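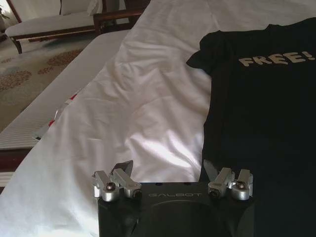

Why does a planner lose track of a garment as the gripper moves in on it?
The wrist camera gets too near to see the outline, and the cloth changes shape while the last mask is still the old one.

Home | Forum | Perception | Planning | Log in

gravum_dev
Black T-shirt, white sheet. Segmentation is fine from the head camera. Near the cloth, the wrist mask breaks up in the creases and the Kanemum planner asks for a regrasp. It did that on 28 out of 400 logged attempts. Anyone found a setting that helps?

M. Ferrand
Stop using the wrist mask below a set height. Take both grasp points from the head view, freeze them, and let the arms finish on joint positions.

nyarko_ma
I don't agree with freezing. If one side slips you never find out. We keep the wrist stream on but only use it for a yes/no on contact - no outline at all.
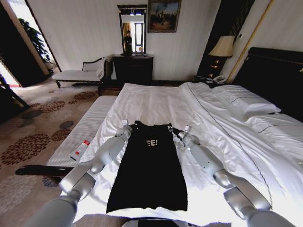
With two arms you also need both grasps confirmed before either one lifts. Ours waits up to 3 seconds, then opens both and plans again.

M. Ferrand
3 seconds is a long time per fold. I would sooner lift a little and check the tension.

nyarko_ma
Tension on thin cotton is mostly noise on our sensors. Yours may be better.

gravum_dev
Tried the contact check this afternoon with the Zunau build. Fewer regrasps, but the print on the chest still gets marked as background. Will retrain with more printed shirts in the set.

Comments (3)

rolland7: Same trouble with prints here. Filling holes in the mask sorted most of it.

tk_arms: Which version of the planner?

gravum_dev: Version 7, default settings apart from the timeout.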